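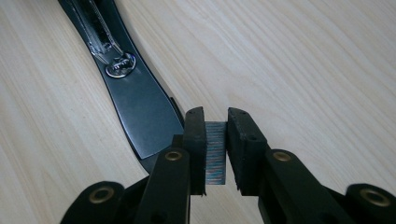
Staplers are the dullest thing in any office, and we have made them our business at Prirnville, so you may reasonably wonder what is left to say about them. Less than the catalogs claim, in our view. Take a long black one with a clear window strip along the top and a little oval badge. Lying on a blond wood table it looks well made, and it may be. A badge doesn't tell you how it behaves on a thick stack of paper, and we try not to write as if it does.

We are a small office-supply tester and reseller, 13 years in the trade. We started in a room behind the Flernberg print shop with 2 shelves of returned stock, most of it sold to somebody as "heavy duty." We still don't know what that phrase means. If a supplier can explain it to us in May, when we redo the price list, we'll put it back on the labels.

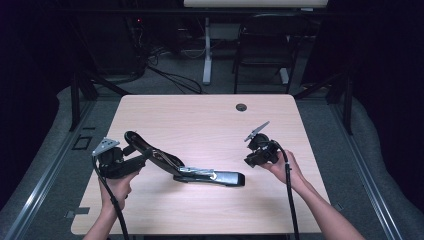
**Fagundes**
*Owner and bench tester, Prirnville*

I write these pages myself, so blame me for the tone. I was doubtful about long staplers for years. People buy them for booklets, make one booklet, and leave the thing in a drawer. Some customers do need them, mainly schools and churches, and I'll sell you one if you fold and staple often enough. Otherwise borrow your neighbor's.

What I look at first is the hinge. With the arm up off the base you can see the metal bracket and the small round fastener that holds the parts together, and I'd sooner spend ten minutes there than read another leaflet. We also carry the Urnine line of refills. They are fine. I have been told they are revolutionary, and I have asked to see the evidence.
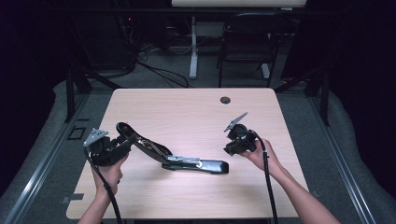

*Curved arm, base flat on the table.*

We take returns for 2 months, used or not, and we'd like to hear what went wrong. "It jammed" is a start, but tell us the paper and the refill too. We don't have a mission statement. There was a draft once and it could have belonged to a bank.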